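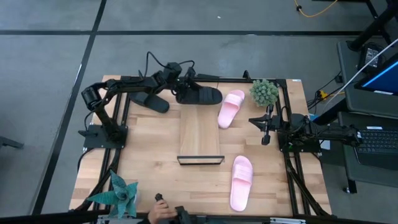 Slides on Wood: the Zitness Spring Gallery

Posted 29 Mar 2022 in Galleries, Shoes by the Door

Slide season is so close I can smell the sunscreen! Every spring we do a gallery on a single kind of shoe, and after boots and then canvas sneakers (832 comments on the sneakers, you people have feelings about laces) it was clearly time for the easiest shoe in the house. No laces, no buckles, no heel to squash down. You step in and you're outside getting the mail.

The colors this year are black and pink. I went in thinking I'd have a favorite and I came out wanting both. Black is the one you reach for without thinking, the one that goes with sweatpants and swim trunks and whatever you threw on to take the trash out. Pink is the one that makes you look down at your feet and feel good about the day. Put them together on light wood and they do something lovely for each other, the black gets sharper and the pink gets softer.

About the pink: it's a pastel, very gentle, with wide straps that have ridges running over them. I love a ridged strap. It catches the light a little, and it gives such a plain shape something for your eye to do. If you've only ever owned smooth ones, go and look at a ridged pair in person, because the difference is bigger than you'd think.

The table is the other star. If you read the Istow kitchen gallery you already know I'm a sucker for pale wood in strips, and I'd put nearly anything on it and call it pretty. Bread, keys, seedlings. Shoes too, as long as the soles are clean, and yes, I can hear some of you typing already.

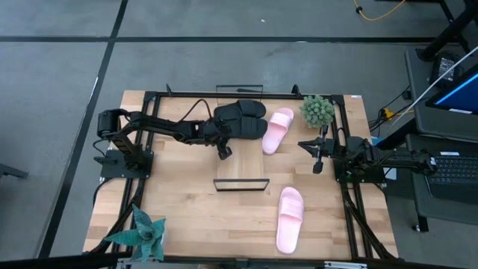 Photo: Yagi Studio for Zitness

Black slides side by side at the top, pink ones spread out, one on the diagonal and one straight up and down. The lighter board in the middle is such a nice patch of calm with all that going on around it!

And look at the plants. The big one in the corner has broad, pointed, blue-green leaves in a rosette, and the little one farther up is a paler green and spikier. Blue-green next to pastel pink is one of my favorite combinations anywhere, I painted a whole bathroom that way in our last place and would do it again tomorrow.

A few things we talked about while putting the gallery together, in no special order:

Side by side or toe to heel? I'm side by side, always. Toe to heel takes less room on a narrow shelf, I'll give it that, but side by side means you can step straight in with a bag in each hand. At our back door there's space for 2 pairs and everything else has to live in the basket.

Strap up or sole up? On a shelf, strap up, so you can see the color. On the porch I turn them over at night, ever since the frog. (If you were here for the frog, you remember the frog.)

Washing. Warm water, a drop of dish soap, an old toothbrush for the ridges. Let them dry in the shade. Check the label first if yours have a lining or a fabric strap. I do ours on Saturday mornings along with the doormat, and it takes less time than the coffee.

Mixing pairs. One black, one pink. The office was split on this and I'm firmly in favor, at least for the garden. The Waton flea market had an entire table of single slides last summer for 100 cents each, a sign said exactly that, "100 cents," and I've regretted walking past it ever since.

Plants near shoes. Do it! A pot by the door makes the whole shoe corner look like you meant it. Succulent shapes are great for this because they stay low and tidy and don't flop into the footwear. If your entry gets no sun, a good artificial one will do the job and you can dust it when you dust the shelf.

Trying this at home is half the fun, by the way. Take whatever slides you own, put them on the lightest wood you've got, add something green in the corner and move things around until you like it. Try one shoe crooked. A row where everything is perfectly straight can look a bit like a store shelf, and a single shoe turned on the diagonal fixes it right away. I spent most of an evening doing this with flip-flops and my kitchen stool and had a wonderful time.

We already have over 500 reader pictures from the sneaker gallery, and I'd love to beat that with slides. Send yours through the gallery form and tell us the color, where they live in your house, and whether you're a side by side or a toe to heel person. Plants are welcome, frogs extremely welcome. The reader gallery goes up in May, and after that we start on rain boots.

More galleries: Istow Kitchens in Pale Wood | Canvas Sneakers, Reader Edition | Doormats of Waton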